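테라초 무늬의 크기가 좁은 복도의 느낌에 주는 영향
실내디자인 기초 스튜디오 학기말 보고서
작성자: Liên Vi
제출일: 2020년 1월 29일

1. 주제를 정한 이유

저는 한국에 와서 처음 살았던 기숙사의 복도를 아직도 잘 기억합니다. 복도 바닥은 오래된 테라초였고, 한국 친구들은 그것을 '도끼다시'라고 불렀습니다. 처음에는 그 단어를 사전에서 찾을 수 없어서 고생했습니다. 나중에 교수님께서 일본어에서 온 현장 말이라고 설명해 주셨습니다. 고향 집의 바닥도 비슷한 재료였기 때문에 저에게 테라초는 새로운 유행이기 전에 어린 시절의 재료입니다.

그런데 요즘 카페나 작은 가게에 가면 테라초가 바닥보다 벽에 더 많이 보입니다. 진짜 돌 조각을 넣은 것도 있고, 무늬만 인쇄한 벽지나 필름도 있습니다. 바닥에 있던 무늬가 벽으로 올라오면 사람이 느끼는 공간도 달라질 것이라고 생각했습니다. 그래서 이번 보고서에서는 무늬의 크기와 좁은 복도의 느낌을 조사하였습니다.

2. 테라초에 대한 간단한 배경

테라초는 대리석이나 화강석의 조각을 시멘트에 섞어서 굳힌 다음에 표면을 갈아서 만드는 재료입니다. 이탈리아 베네치아 지역의 기술자들이 남은 대리석 조각을 이용한 것이 시작이라고 많이 알려져 있습니다. 지금은 시멘트 대신에 에폭시 수지를 쓰는 경우도 많습니다. 수지를 쓰면 두께를 얇게 할 수 있고 색을 고르기도 쉽습니다. 한국에서는 학교, 병원, 관공서의 바닥과 계단에 오랫동안 많이 사용되었습니다. 튼튼하고 청소하기가 쉽지만, 갈아내는 작업에 시간이 걸리고 금이 가면 같은 색으로 고치기가 어렵습니다.

무늬에서 중요한 것은 세 가지인데, 조각의 크기, 조각의 모양, 그리고 바탕색과의 차이입니다. 저는 이 중에서 크기만 바꾸고 다른 조건은 되도록 같게 하려고 했습니다. 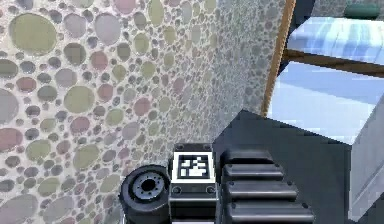

3. 조사 방법

조사는 설문과 현장 관찰로 나누었습니다. 설문에는 우리 학과와 옆 학과의 학생 56명이 참여하였습니다. 폭이 좁은 복도의 모형을 종이로 세 개 만들고, 벽에 작은 무늬, 중간 무늬, 큰 무늬를 각각 붙였습니다. 참여한 학생은 모형의 입구에 눈을 가까이 대고 본 후에 '넓다/좁다', '조용하다/복잡하다', '오래 있고 싶다/빨리 나가고 싶다'에 대해서 점수를 주었습니다. 점수는 1점부터 7점까지입니다. 모형을 보는 순서는 사람마다 다르게 했습니다.

현장 관찰은 학교 근처에 있는 카페 Flolon과 문구점 Mersha에서 하였습니다. Flolon은 계단 옆의 벽에 큰 무늬를 사용했고, Mersha는 계산대 뒤의 벽에 아주 작은 무늬를 사용했습니다. 두 곳의 사장님께 미리 허락을 받았습니다. Mersha에서는 손님이 200명 넘게 지나가는 동안 입구에 앉아 있었지만, 벽을 보는 사람과 상품을 보는 사람을 구별하는 것이 생각보다 어려웠습니다. 이 자료는 결과에 넣지 않고 참고로만 했습니다.

4. 결과

'넓다/좁다' 항목에서는 중간 무늬의 모형이 제일 넓다는 평가를 받았습니다. 저는 작은 무늬가 제일 넓게 보일 것이라고 예상했기 때문에 이 결과는 저의 가설과 다릅니다. 작은 무늬의 모형에 대해서는 "그냥 회색 벽 같다"는 의견이 여러 번 나왔습니다. 무늬가 너무 작으면 멀리서는 한 가지 색으로 섞여 보이고, 무늬의 효과가 약해지는 것 같습니다.

큰 무늬의 모형은 '복잡하다'는 점수가 높았습니다. 그러나 재미있게도 '오래 있고 싶다'는 점수도 낮지 않았습니다. 어떤 학생은 걸어가면서 하나씩 보고 싶다고 썼습니다. 이것은 원근과 관계가 있다고 생각합니다. 복도처럼 벽을 비스듬하게 보게 되는 곳에서는 같은 무늬라도 가까운 쪽은 크고 먼 쪽은 촘촘하게 압축되어 보입니다. 무늬가 클수록 가까운 쪽과 먼 쪽의 차이를 알아보기가 쉽고, 그래서 복도의 깊이가 강조됩니다.
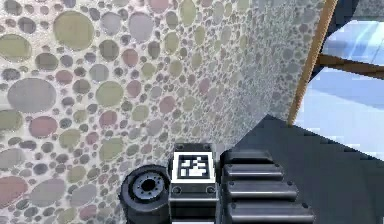
그림 2. 비스듬히 본 테라초 무늬 벽. 오른쪽으로 갈수록 무늬가 작고 촘촘해 보인다.

색에 대한 의견도 조금 있었습니다. 질문에는 색이 없었지만 자유 의견에 쓴 학생들이 있습니다. 채도가 낮은 색이어서 눈이 피곤하지 않았다는 의견과, 조금 더 밝은 색이 한두 개 있으면 좋겠다는 의견이 있었습니다. 다음에는 색도 조건으로 넣어 보고 싶습니다.

5. 한계와 느낀 점

종이 모형은 실제 복도의 빛을 잘 표현하지 못했습니다. 특히 갈아낸 돌의 표면은 빛을 반사하지만 제가 사용한 종이는 반사가 거의 없습니다. 재료 회사 Jitberg에 샘플을 부탁했는데 설문이 끝난 다음 날에 도착해서 사용하지 못했습니다. 다음에는 더 일찍 연락하겠습니다. 또한 참여자가 모두 디자인을 배우는 학생이어서 일반 사람들의 의견과 다를 수 있습니다.

봄 학기에는 모형을 더 크게 만들고, 천장의 높이도 바꾸어서 다시 조사할 계획입니다. 설문지의 한국어를 고쳐 준 조원들에게 감사드립니다.

댓글 3

jaker_studio
잘 읽었습니다. 저는 큰 무늬 모형이 제일 좋았는데 점수는 복잡하다 쪽으로 줬던 것 같아요.

복도끝방
도끼다시 오랜만에 들어 보네요. 저희 초등학교 계단이 다 그거였어요. 혹시 모형 축척이 몇 대 몇인지 알 수 있을까요?

Liên Vi
읽어 주셔서 감사합니다. 축척은 1:20입니다. 보고서에 쓰는 것을 잊었습니다. 수정본에 넣겠습니다.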